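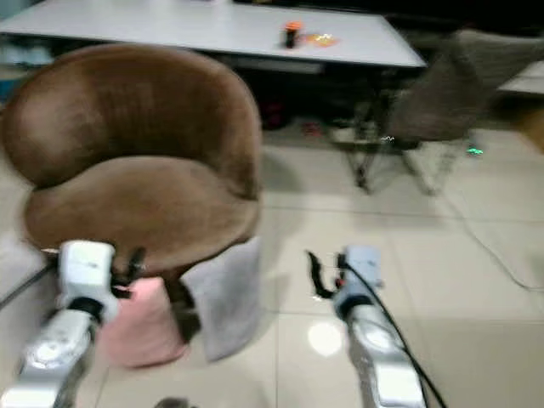 Erlow 双臂教学平台（社团版）
适用：高中及大学机器人社团、选修课、Jider 学生家务操作赛
货号：3817
供货状态：接受预订，八月起按下单顺序发出

产品概述

Erlow 社团版是一套面向学生团队的双臂操作平台，用于家居环境中的抓取、搬运和整理类课题。左右两臂结构相近，各带一只二指夹爪。头部和双腕均设有相机，三路以上画面可与关节数据同步记录。社团版与实验室版使用同一套控制器，区别在于默认限速更低、急停为双回路，并附带按课时编排的实验手册。

平台不含预设的家务程序。出厂状态下可用的功能为遥操作、示教回放、数据记录和策略部署接口。学生需要自己完成任务定义、数据采集、训练和评估。

硬件组成

机械臂：左右各一，七轴。前臂外壳可拆，拆装需内六角扳手一把（随附）。外壳拆下后禁止上电运行。
夹爪：二指平动式，指体可更换。单爪夹持力由软件分档设定，织物类任务建议使用最低两档。
指套：光面橡胶套与网纹织物套两种，可左右混装。混装后须在配置文件中分别填写两指厚度，否则闭合零点会产生偏差。
相机：头部一只，左右腕部各一只。腕部相机随夹爪转动，视野下方固定包含两指，训练时不建议裁去该区域。
控制器：独立机箱，与臂体之间用随附线缆连接，线长 3000 mm。
急停：底座一只，手持一只。任一只按下即切断双臂动力，抱闸随即动作。
遥操作端：主手一对，脚踏一只。脚踏松开时从臂保持当前位置。

线缆布置

右腕线缆从夹爪壳体顶部引出，沿前臂外侧走线。安装时需预留腕部旋转余量，余量不足时，腕部转到限位附近会拉扯接头。检查方法：断电，手动将腕部转到两端，观察线缆是否绷紧。落地线缆应避开底座行进路线，场地内其他设备的电源线也按同样要求处理。

课题示例：扶手椅周边织物整理

该课题由 Zapata 社团提出，现收入实验手册第六单元，难度中等。任务为拾取扶手椅座面、椅前及椅下的软质物品，并放入指定容器。指导教师 Soledad Figueroa 选用高弧形靠背圈椅，主要考虑座面前缘有弧度，夹爪不能用直线下压的方式接近，学生必须处理接近角度。

起始条件
一、底座停在椅子正前方，两臂处于预备位，夹爪张开。
二、至少一件织物搭在座面前缘并向地面垂下。
三、椅下放置一件颜色明显不同的软物，作为干扰物或第二目标，由当次任务卡指定。
四、背景家具位置不限，每轮可变。

判定标准
织物离开椅面且未带动椅子移动，计为抓取有效。织物全部进入容器，计为放置有效。中途掉落允许重抓一次，重抓仍计入同一轮时间。夹爪接触椅面绒料不扣分，指尖钩挂面料则该轮作废。

Éabha Hegarty 编写的评分表随手册提供，表中抓取与放置分开计分，便于定位失败环节。

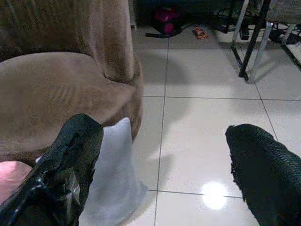

图：腕部相机画面，灰白色织物位于左侧指旁，后方为绒面扶手椅。

抓取策略说明

垂挂织物的下缘位置不稳定，腕部相机与头部相机对它的观察结果经常不一致。头部画面适合判断织物与椅子的相对位置，腕部画面适合判断两指与织物的距离。手册给出的基线做法是先用头部画面确定接近方向，进入近距离后提高腕部画面的权重，切换阈值由学生自行调整。

闭合之前建议先做一次小幅侧移。若织物随指体移动，说明已有接触，此时再闭合。只看指间是否有遮挡容易误判，浅色织物在浅色地砖上边界不清，误判尤其常见。

夹持是否成立，不能凭单帧画面决定。织物贴在指侧与织物夹在两指之间，在腕部画面中可能十分接近。推荐同时读取夹爪开度和电机电流，抬升一小段后再读一次，两次读数都满足条件才进入放置阶段。

双臂同时动作时，左右夹爪的工作区在椅前重叠。社团版默认开启互斥区，一臂进入后另一臂在边界外等待。关闭互斥区须由指导教师在控制器上确认，遥操作端无此权限。

地面反光

抛光地砖会形成灯具的亮斑，亮斑位置随相机移动。以亮度阈值做分割的方案在此类地面上不可靠。可行的处理包括：固定相机曝光；在采集阶段主动改变底座位置，使亮斑出现在不同位置；在标注时将亮斑归入地面类。手册不要求铺设地毯或遮光，比赛场地也不提供。

运动模糊

手臂快速移动时，画面边缘会变软。默认曝光设置偏重低照度表现，如需清晰的运动画面，可缩短曝光并增加室内照明。不建议在后处理中剔除全部模糊帧，部署时同样会遇到这类画面。标定用图除外，标定时两臂和底座必须静止，模糊图一律重拍。

数据记录

每一轮操作保存为一个独立目录，包括各路视频、关节角、夹爪开度、电机电流、脚踏状态和任务卡编号。视频与关节数据使用同一时钟。目录写入中断时，恢复程序会保留已完成的部分并加上“不完整”标记，训练脚本默认跳过。

随机附送参考数据包一份，含 3441 轮遥操作记录，由 Hipólito Quezada 与 Celeste Sosa 两组学生采集。成功与失败轮次均保留，失败轮次注明环节。数据包仅限教学与竞赛使用，转发时须连同许可文件。

浏览与标注使用 Tranorance 客户端，社团版附带一个教室授权。客户端可并排显示头部与腕部画面，逐帧步进，并在时间轴上标出接触、闭合、抬升、释放四个事件。学生导出的标注为纯文本，可直接纳入版本管理。

用于竞赛

Jider 学生家务操作赛允许使用未改动的社团版参赛。以下改动需在报名时申报：更换指体、增加相机、修改限速、外接算力。只更换随机附带的指套不算改动。每队场上最多两人，一人持手持急停，该队员不得兼任操作。

赛前检查项目（打印件见手册附录）
1. 两只急停分别测试，复位后重新使能。
2. 指套无松脱，端部起毛不影响闭合零点。
3. 腕部线缆在两端限位均有余量。
4. 三路相机画面时间戳一致。
5. 互斥区处于开启状态。
6. 磁盘剩余空间满足全部轮次。

维护

指套为消耗件。光面套出现折痕可以继续使用，出现穿孔须更换。网纹套端部起毛后摩擦会有变化，每次更换或修剪后应重新执行闭合零点标定。以织物任务为主的使用方式下，建议网纹套每近 300 轮检查一次。

外壳用微湿软布擦拭，不得使用酒精擦拭相机镜片。前臂亮面外壳的划痕不影响使用，不在保修范围内。

常见问题

夹爪闭合后读数不归零
先检查两指指套类型是否与配置文件一致，再执行零点标定。仍不归零时，断电检查指根处是否夹有纤维。

腕部画面一侧偏暗
夹爪靠近深色家具或伸入桌下时属正常现象。若在空旷处仍偏暗，检查镜片和相机固定座。

遥操作时从臂停顿
多数情况为脚踏未踩到底。排除脚踏后，查看控制器日志中是否有互斥区等待记录。

能否只购买单臂
社团版不拆售。已有单臂的团队可另询扩展件，控制器需同时更换。

供货清单

双臂主体与底座一套，控制器一台，主手一对，脚踏一只，急停两只，光面指套与网纹指套各两副，标定板一块，线缆包，工具包，实验手册（中文），参考数据包，Tranorance 教室授权。扶手椅、容器和织物道具不随机提供，尺寸要求见手册第六单元。

技术咨询由 Josefina Yáñez 负责，每周三下午在线答疑，提问时请附控制器日志和对应轮次的目录名。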